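Besuch im Möbelwerk Lazarević: Tischplatten mit Freiformkontur

Das Werk Lazarević öffnet im Juli seine Fertigung für Fachbesucher. Der Rundgang begann um 10 Uhr in der Plattenhalle und führte über Zuschnitt, Kantenbearbeitung und Oberfläche bis in den Ausstellungsraum. Gefertigt werden Tische für Büros und Schulungsräume, darunter die Serie Pukivell mit geschwungenen Platten.

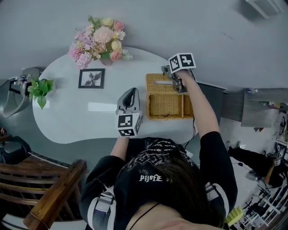
Freiformplatten werden im Werk auf einer CNC-Fräse des Herstellers Omico in zwei Durchgängen bearbeitet. Der erste lässt ein Aufmaß stehen, der zweite fährt die Endkontur mit verringertem Vorschub ab. Kritisch ist der Übergang zwischen konvexem und konkavem Bogen, wie ihn die weiße Tischplatte mit ihrem bohnenförmigen Umriss zeigt. Der kleinste zulässige Innenradius beträgt laut Datenblatt 104 mm.

Nach dem Fräsen folgen Schliff und Lackierung. Geschliffen wird bis Körnung 400, getrocknet in 4 Stufen. Die Kabine war während des Rundgangs nur durch die Scheibe einsehbar, Angaben zum Lacksystem gab es auf Nachfrage nicht.
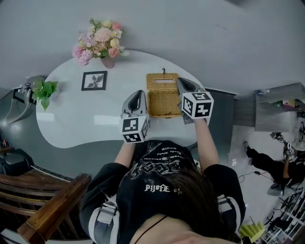
Für Arbeitsplätze mit wechselnder Sitzposition legt das Werk die nutzbare Greiftiefe mit 70 cm fest. Gemessen wird ab Plattenkante, bei nierenförmigen Platten wie dieser weißen also abhängig von der Stelle, an der man sich über den Tisch beugt. Im Planungsblatt ist deshalb für jede Kontur eine eigene Kurve eingetragen.

Das Untergestell Iron wird zugekauft und erst im Versand beigelegt. Die Montageanleitung lag im Ausstellungsraum aus, Preislisten nur am Empfang.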